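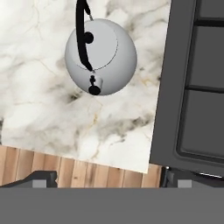

Rubrique : Robotique domestique / Suivi de projet

Rapport d'avancement, projet Navska
De : Wian Zulu
À : fonds Buthelezi, suivi des subventions
Lundi 6 février 2023

Rapport court, désolé, je suis entre deux séries de calculs. Annexe chiffrée à part.

Où on en est. Cuisine simulée stable depuis la dernière mise à jour. Bouilloire blanche sur le plan en marbre, cuisinière juste à côté. Tâche demandée par vos évaluateurs : prendre la bouilloire par l'anse, la poser sur la grille. Facile pour un enfant de huit ans, pas encore pour nous.

Chiffres. 2 617 essais lancés en simulation, toutes tâches confondues. 423 réussis de bout en bout. C'est bas, on le sait. Le gros des échecs vient de la saisie : pince trop haute ou de travers sur l'anse. Le transport, lui, passe presque toujours quand la prise est bonne.

Vu de dessus l'anse est une bande noire assez épaisse, le bouton du couvercle est noir aussi, juste à côté. Le modèle confond les deux. Zisier propose de réentrainer avec d'autres angles de vue, j'ai dit oui, devis à suivre. 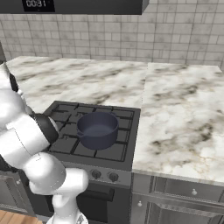

Rapport n° 2

Casserole. Meilleure surprise du trimestre. Casserole bleu foncé, deux petites anses, sur les grilles de la cuisinière. L'approche par la gauche marche bien, la pince noire se présente en face de l'anse sans toucher le reste. Par la droite on n'a pas encore essayé sérieusement. Toujours à vide, pas de liquide simulé avant mars.

Boutons de la cuisinière : repoussé. Trop petits, et pas de retour d'effort fiable dans le simulateur. Je préfère le dire maintenant.

Question posée par votre comité : est-ce qu'une machine peut tenir une cuisine ? Réponse actuelle, non. Déplacer un ustencile connu dans une pièce connue, parfois. Enchaîner trois gestes, rarement.

Budget. 20 jours de calcul restants sur l'enveloppe. Ça ne suffira pas si on ajoute les nouveaux angles. Demande de rallonge jointe, merci de répondre vite, Trotby bloque les créneaux pour mars et ne les garde pas.

À faire avant le prochain rapport :
- réentrainement saisie (Zisier)
- approche par la droite
- premiers essais sur bras réel chez Trotby, si rallonge accordée

W. Zulu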